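**Aksel Egilsson saca de quicio a su hermana en directo y los fans piden más**

11 de diciembre – Redacción

Otra vez Aksel Egilsson. El cantante de Betik volvió a hacer de las suyas en redes, y esta vez la víctima fue su hermana mayor, la actriz Hrefna Arnardóttir, que solo quería cenar tranquila. No pudo ser.

El directo duró 50 minutos y empezó sin avisar. Aksel apoyó el móvil en una jarra, saludó a los que iban entrando y se puso a cantar el menú. Entero. Entrantes, postres, la lista de vinos. Hrefna aguantó hasta la sopa de pescado, luego se tapó la cara con la servilleta y pidió al camarero otra mesa – «lejos, donde sea».

«Somos familia, me tiene que querer», contestaba él a cámara mientras seguía con los segundos platos. Ella, desde detrás de la servilleta: «Eso habría que verlo».

El momento más comentado llegó después, cuando Aksel llamó por videollamada a Trygve Bråten, batería del grupo y amigo de los dos, para que hiciera la percusión a distancia. Trygve estaba en casa, en pijama, y aun así se apuntó con dos cucharas. Duró poco. Se le cortó la conexion justo en el estribillo de las croquetas.

Los comentarios, como siempre, divididos entre la risa y la solidaridad. «Hrefna merece una medalla», escribía una seguidora. «Tengo un hermano igual y lo quiero devolver», otra. Y una tercera, más práctica: «¿Pero estaba buena la sopa?». La publicación con el resumen lleva ya 1.365 respuestas y sigue subiendo. 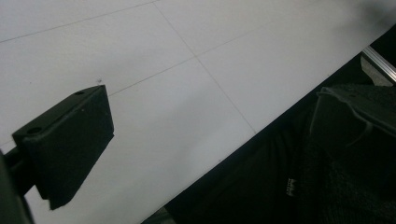
Hrefna, por su parte, se tomó la revancha a la mañana siguiente. Entró en el perfil de su hermano (sabe la contraseña, al parecer la sabe toda la familia) y cambió la foto de portada por una de él a los nueve años, con flequillo recto y un disfraz de foca. Aksel tardó horas en enterarse. Después vino el concurso: 218 seguidores le mandaron propuestas para la próxima foto, a cuál más tonta, desde un calcetín hasta un dibujo de una foca con flequillo. Esta última le gustó a Trygve, que la quiere de portada del single. En la discográfica, Femar, no han dicho ni que sí ni que no.

Porque single hay. Se titula «Farnilex», sale en febrero y, según Bjartur Norðdahl, mánager de Betik, no tiene nada que ver con ningún menú. «Es una canción seria, una balada, la escribió Aksel en invierno», nos dice por teléfono, con voz de cansado. Preguntado por si el directo formaba parte de la promoción, se ríe – «ojalá planificara algo».

La banda lo presentará en la sala Kocsis, con aforo para 2.000 personas. Las entradas salen a la venta la semana que viene. Como telonero repite Arnar Briem, que ya los acompañó en la última gira y que en sus historias se ofreció a cantar la carta de postres si el público se lo pide. El público, claro, ya se lo está pidiendo.

No es la primera que le hace Aksel a su hermana. En el estreno de la última película de ella apareció con una camiseta con su cara, y el verano pasado le contestó una entrevista de radio imitandole la voz durante varios minutos, hasta que la locutora se dio cuenta. Hrefna se enteró en el coche, con la radio puesta.

¿Estará ella en el concierto? De momento contesta con evasivas. «Si hay salida de emergencia cerca, igual», escribió debajo de la publicación. Aksel le respondió con un corazón y con la foto de un plato de sopa. Ella le dio a me gusta.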